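Die Hausordnung

Die Anlage in Hundov ging im Juli in Betrieb, und mit ihr kam die Hausordnung. Sie hatte 93 Punkte. Ich arbeitete damals für Clisitetti, die Firma, die den Arm in der Spülküche betreute, und meine Aufgabe war es, die Punkte zu prüfen. Wer prüft, darf nicht eingreifen. Das war Punkt 2.

Die meisten Punkte waren einfach. Kein Teller wird bewegt, solange eine Hand über dem Tisch ist. Nach jedem Stillstand beginnt der Arm mit halber Geschwindigkeit. Ein Teller, den der Arm nicht sicher einordnen kann, bleibt liegen, bis ein Mensch entschieden hat. Das war Punkt 30, und um den ging es dann.

Ich saß im Nebenraum vor dem Bildschirm und trank Kaffee aus dem Automaten. Der Arm hatte den ganzen Vormittag gearbeitet. Dann stand im Protokoll: Vorgang 3433, angehalten nach Punkt 30. Ich öffnete das Standbild. 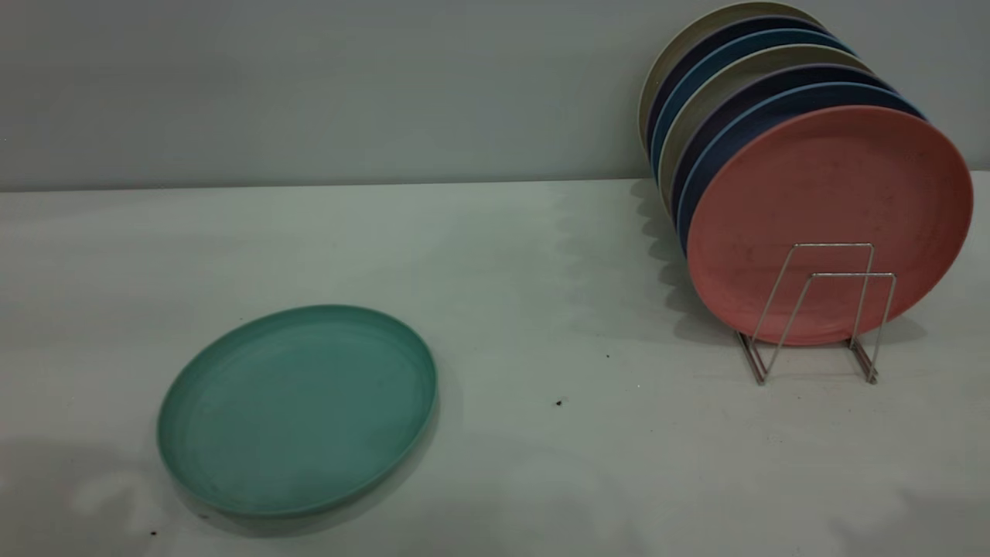
Vorgang 3433: sieben Teller im Ständer, einer auf dem Tisch.

Der Teller auf dem Tisch war blaugrün. Im Ständer lehnte vorn der rosafarbene, dahinter kamen die anderen, blau, dunkel, beige. Ich sah keinen Grund für den Halt. Ich vergrößerte den Ausschnitt und fand ein paar winzige helle Stellen auf dem Boden des Tellers. Ob das Kratzer waren oder Reste, konnte ich nicht sagen. Der Arm offenbar auch nicht.

Ich rief in Kelodwood an, wo die Zentrale saß. Dort fragte eine Frau, ob ich den Teller freigeben wolle. Ich sagte, ich sei Prüfer, ich dürfe nicht freigeben. Dann müsse es jemand aus der Küche tun, sagte sie. Die Küche hatte Mittagspause.

Also warteten wir, der Arm und ich. In der Anlage davor, einer Fang, hätte es keinen Halt gegeben. Die Fang hatte alles eingeräumt, was rund war. Einmal einen Topfdeckel, der beim Herausnehmen zersprang, danach hatte man die Hausordnung geschrieben. Ich kannte den Bericht. Ich hatte ihn damals abgezeichnet, ohne die Anlage gesehen zu haben.

Nach der Pause kam die Köchin. Sie nahm den Teller, fuhr mit dem Daumen über den Boden, hielt ihn schräg gegen das Fenster und legte ihn zurück auf den Tisch.

»Der ist in Ordnung«, sagte sie.

»Sie müssen es eintragen«, sagte ich. »Mit Uhrzeit und Kürzel.«

Sie trug es ein. Sie trat zurück, bis die Lampe an der Wand grün wurde, und der Arm fuhr mit halber Geschwindigkeit an. Ich schrieb in meine Liste: Punkt 30, erfüllt. In die Spalte für Bemerkungen schrieb ich, dass jemand für die Mittagspause benannt werden müsse. Dann holte ich mir noch einen Kaffee und wartete auf den nächsten Vorgang.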